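Why I still want a paper bus timetable

In April the bus company Farías took away the printed timetables from 40 stops in our town. Now there is only a small code to scan. I think it is a mistake, and I say this as a person who likes her phone.
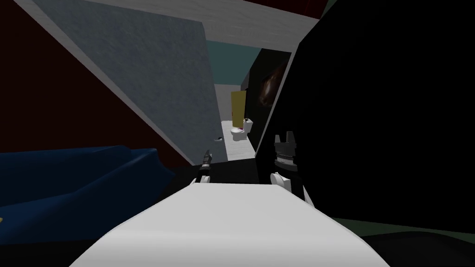
My neighbor Slamet Wattimena is waiting for the number 7 each morning. His phone is old and the page opens slowly. Before, he looked at the wall for one moment and he knew he has 20 minutes for a coffee. A sheet of paper costs very little. Please put it back, also in the small streets.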